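Water Use in Older Rental Apartments: A Student Project Report

Building Services and Housing, second-year group project
Submitted Saturday, September 21, 2019

Our group looked at how much water is used by toilets and faucets in older rental apartments, and whether cheap changes that a tenant can make are worth the trouble. The apartments are in the Solberg buildings, a block of rentals on the east side of town that the college uses for several of its housing courses. We worked with the meter readings that the building office let us copy, and with notes from our own visits.

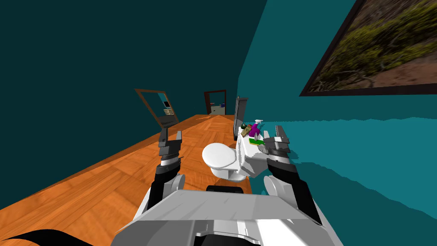
Reading time: 10 minutes

1. Background

Tenants in the Solberg buildings do not pay for water by the gallon. The cost is part of the rent, so a tenant never sees a water bill. The owner sees one bill for each stairwell. This means that a slow leak in one bathroom can go on for months before anyone asks about it.

The toilets in the buildings are older than the current fixtures sold in stores. Most were put in during a single round of repairs, and parts inside the tanks have been swapped one at a time since then. Faucets are a mix. Some kitchens have newer ones with aerators and some do not.

We chose this subject after a class on hot water systems, where the question of leaks came up and there was no time to go into it.

2. What we wanted to find out

We started with a long list of questions and cut it down after the first meeting with our instructor. The ones that were left were these:

How much water does a running toilet waste in a day, compared with normal use of the same toilet?
Can a tenant find a leak without tools?
Do faucet aerators make a difference that shows up in the meter readings?

We had planned to look at showers too. We dropped this part because we had no fair way to measure them without asking tenants to time themselves, and the few who tried forgot.

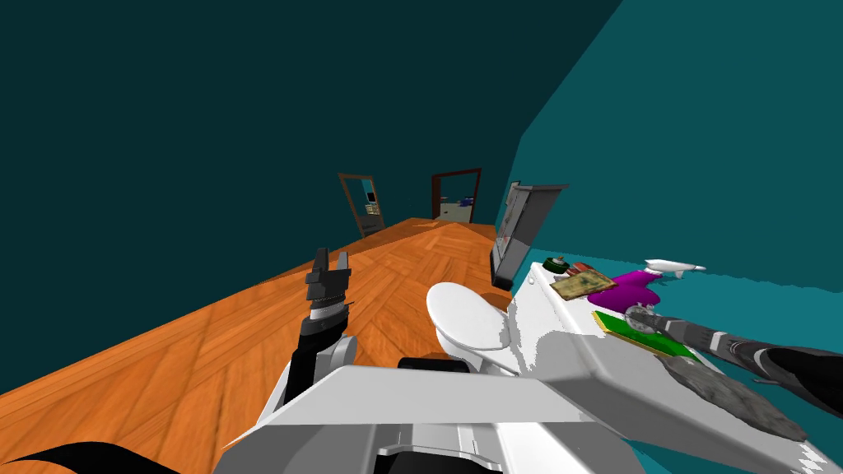

The meters are read by hand and written on a sheet in the basement. For the two stairwells in our study, we copied the readings for the whole period and typed them into a spreadsheet. Some numbers were hard to read. Where we could not agree on a digit, we left the reading out and marked the gap.

3. Method

For toilets we used the dye test. A few drops of food coloring go into the tank, and then the toilet is left alone for half an hour. If color shows up in the bowl without a flush, water is getting past the flapper. We used blue tablets sold under the name Enanel at first, but they took too long to dissolve in cold water, so we changed to ordinary food coloring and repeated the early tests.

When a toilet failed the dye test, we shut the supply valve, marked the water level inside the tank with a pencil, and measured how far it had dropped after a set time. From the size of the tank we worked out the loss per day. This only counts water that leaks through the flapper. It does not count water that runs into the overflow tube when the float is set too high, so we checked the float separately by looking.

For faucets we held a measuring jug under the stream with the tap fully open and timed how long it took to fill. We did this with the aerator on and with it off. Each test was done two times and we used the average.

4. Results

The worst toilet in the study lost 2,206 liters over the test period. The tenant had not noticed anything unusual. The sound was there if you stood in the bathroom with the door closed, but with the fan on it could not be heard at all. The cause was a stiff flapper with a rough edge, and a new one stopped the loss.

The other toilets that failed the test lost much less. In most of them the flapper was fine and the chain was the problem — it was too long and had folded under the flapper when it closed. Shortening the chain took a minute and cost nothing.

The faucet results were less clear. Aerators cut the flow in every test with the jug, but we could not see this in the meter readings. We think people leave the tap open longer when they are filling a pot, and that this cancels out part of the saving. We have no measurements to back that up.
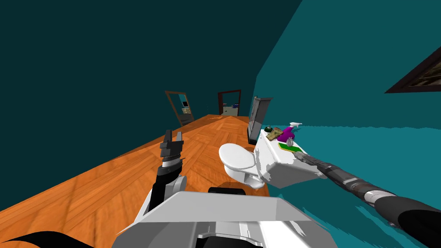 Cost was the last thing we looked at. A flapper from Testadard, the brand stocked at the hardware store nearest the buildings, costs less than lunch in the college cafeteria. A full set of parts for the tank costs more and needs a wrench. The owner's price for a plumber's visit is far higher than either, mostly for travel time, so it makes sense to fix several apartments on the same day.

5. Problems with the study

The period was short and included a holiday week, when several apartments used almost no water. We kept that week in the totals. The meters also cover a whole stairwell, so a change in one apartment is easily hidden by guests or laundry in another.

6. Next steps

The owner has agreed to a dye test in every apartment in November. We have written a one-page sheet for tenants that explains the test, and it will be left in the mailboxes along with the heating notice. The spreadsheet has been passed on to the group doing the Zarkuscombe project, who plan to use the same method in a building with separate meters.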